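Clivum cell notebook – gripper pair, pad and pivot service
July, started 09:40

Both hand-held grippers back on the bench after the last run of fruit sorting. Complaint carried over from the previous entry: left finger on unit 2 closes late, and the logged opening width drifts as the shift goes on. Counter on the unit reads 394 cycles since the pads were last changed, against 269 on the other one, so wear on its own does not explain the difference between them.

Stripped the left linkage. Pivot pins clean, no scoring. One bush had a ring of dried sugar under the flange, hard enough to need a pick. Cleaned with warm water first, then alcohol, then left open for 40 minutes before refitting. No grease on these – the Losik sheet says dry only, and the last time somebody put grease in we had orange fluff in the joint within a morning. Retaining screw back in with a drop of the weak threadlock. Free play at the fingertip now too small to feel by hand.

Zero routine for the opening width, as it stands now:
Power off, fingers fully open, wait for the encoder to settle.
Close by hand until the pads just meet. Do not squeeze.
Power on, store zero, open, close again, read back.
If the second reading differs from the first, clean the pads and repeat from the top.

The old habit of squeezing while storing the zero compresses the pads and puts the error straight into every width that follows. I suspect half the drift is this.
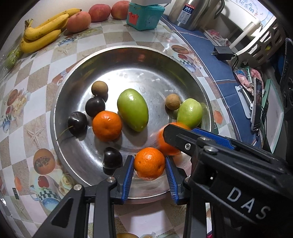

Pad faces need more attention than the mechanism does. The ribs fill with peel oil and the grip on anything waxy goes first, well before the width reading shows a fault. Inspect the ribs with a torch at the start of each session and brush along them, never across. The test load wants to stay mixed for the same reason: mandarins have a pitted skin and hold even on a tired pad, whereas the dark plums are glossy and will show up a dirty one early. Longans are small enough to find any mismatch in height between the two tips. Steel basin stays in the setup, though the glare off its floor is a nuisance for the tracking and I would like to try a lower exposure before touching the lights.

Exposure test still to do. Settings are stored under the Wi profile. Do not overwrite it, save as a new one and note the name in here. Check also that the cable clamp on each handle is tight before recording. A loose clamp lets the connector rock, and the resulting dropouts look exactly like a tracking loss in the log. Wasted most of an afternoon on that in the spring.

Spare pads: one set left in the drawer, the rest on order from Watier. Old pads go in the marked bag, not the bin, as I want to section one and look at the backing.

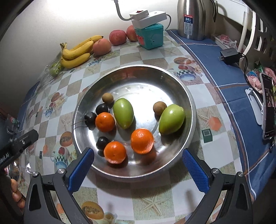 Comment added by the evening shift: the zero routine works as written on unit 2, but on the other unit the second reading came out different three times running, pads cleaned each time. They think the encoder magnet is shifting on its shaft and would sooner pull the housing than keep repeating the routine. They also ask for the brush to be kept with the grippers.

Agreed on the magnet. Housing to come off tomorrow, witness mark on the shaft first. Brush now hangs on the hook by the drawer. Until the magnet is checked, treat widths from that unit as relative only and put a note in the session log.

Outstanding: exposure test, magnet, pad section, ask Losik for the torque figure on the fingertip screw.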